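Folding Laundry on the Bed (and Getting It Off Again Before Bedtime)

Posted Thursday, November 20, 2025

I fold on the bed. I know there are people with a laundry room and a proper counter, and I'm happy for them, but my dryer is in a hall closet and the bed is the biggest flat thing I own. After years of shoving half a load onto a chair at 11 at night I've got a system that mostly works, and since three of you asked for it after the October post about sock drawers, I'm writing it down.

Make the bed first. I can't say this loudly enough! You don't need to do the pillows nicely or anything, just pull the sheet flat and turn the duvet back toward the head so you have a firm, smooth patch to work on. Folding on top of a puffy duvet is miserable. Everything sinks, your sleeves slide off sideways, and the shirt you just did gets a dent in it the second you lean over for the next one.

Then get a landing spot ready before you bring the clothes in. A table is good if you have one close by, and it should be bare. If there's mail on it, the mail wins and the laundry ends up back on the bed.

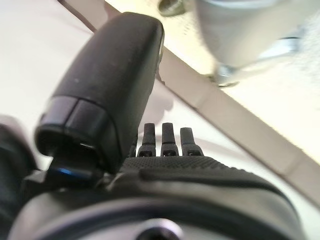 I used to carry the whole load in at once, all of it, and dump it. My neighbor Deepika Joseph broke me of that. She brings in one armful, folds it, puts it away, and goes back for another. It sounds slower and I argued with her for a good while, but I timed myself and a regular load took me 16 minutes her way. Dumping it out had been taking me all evening, mostly because I'd look at the heap and go make tea.

Small piles also mean fewer lost socks. Little things hide under big things, so when you get down to the last few pieces, lift each one by a corner and give it a shake before you fold it.

Speaking of shaking - do it with everything. Hold the piece up high, let it hang for a second, one good snap, then fold. The weight of the cloth pulls a lot of the creases out on its own, and T-shirts in particular come out looking nearly ironed (nearly).

Darks and whites: I wash them apart but I'm not fussy about mixing them once they're dry. The exception is anything black and fuzzy. Keep that off your white towels or you'll be picking lint until spring. I use the Tavard lint roller, the one with the long handle, and I keep it in the nightstand so I don't have to go hunting.

Black and navy are the other headache. Under my bedroom lamp they're the same color. Take them over to the window, or hold one against something white, and you'll see the blue right away. Teguh Krishnan wrote in to say he sorts his by touch, which I tried, and I went to work in one of each. 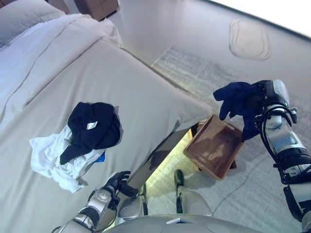

Trays! I'm a tray person now. A shallow one with a bit of a rim is so much better than a deep basket for folded things, as you can see every item and nothing gets squashed at the bottom. I put mine down by the corner of the bed where I can reach it without walking, and when it's full I carry it straight to the dresser. The rim stops the stack from sliding off when you go around a doorway. Don't pile it higher than you can see over. Ask me about the hallway and the cat.

If your tray is wood, run your hand around the inside before you use it for anything knitted. One rough spot will pull a thread. A scrap of fine sandpaper fixes it in a minute, or lay an old pillowcase in the bottom if you can't be bothered.

A few leftovers from my notes:

Fold towels the way your shelf wants them. Mine is narrow so I go in thirds, lengthwise first.

Tags at the back of the neck go face down when you fold a shirt. It keeps the collar flat.

Anything still a bit damp at the seams goes over the back of a chair, never in the stack.

Next time I'm doing fitted sheets. Triin Butkienė has promised to come over and show me her method, and I've told her to bring snacks.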